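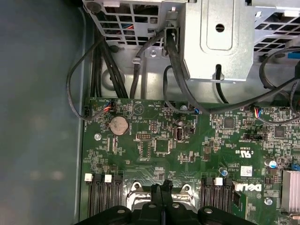
Figure 4. Dell board, memory slots and socket frame.

Section 4: What the Umgate arm can and can't do on a teardown bench

Tikeck rates each bench job as Ready, Assisted or Hand Only. Seating a memory module is Assisted. Routing cables is Hand Only – soft parts still defeat the arm more often than rigid ones.

1. Unplug the tower and lay it on its side with the panel off.
2. Set the speed limit to 13 percent for the first run.
3. Jog the gripper toward the socket area. Stop before the fingers touch the metal frame.

CAUTION: Keep hands out of the case while the arm is live. 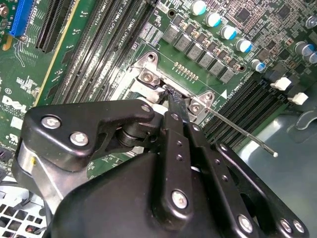 Can the arm work through a whole tower unattended?
Plan on a person at the bench. In our trials at Pradberg, the arm asked for help in more than 100 of 800 runs, mostly on cables.

4. Load the fixture plate and check that each part rests in its holder.
5. Run the cycle once with the stop button in reach.

Note: If the arm halts with code 195, clear the fault by hand and start again from step 3. 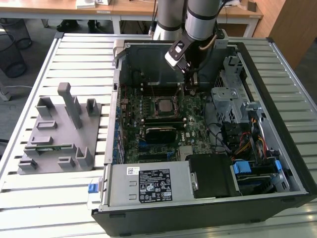 6. Park the arm clear of the case before you refit the side panel.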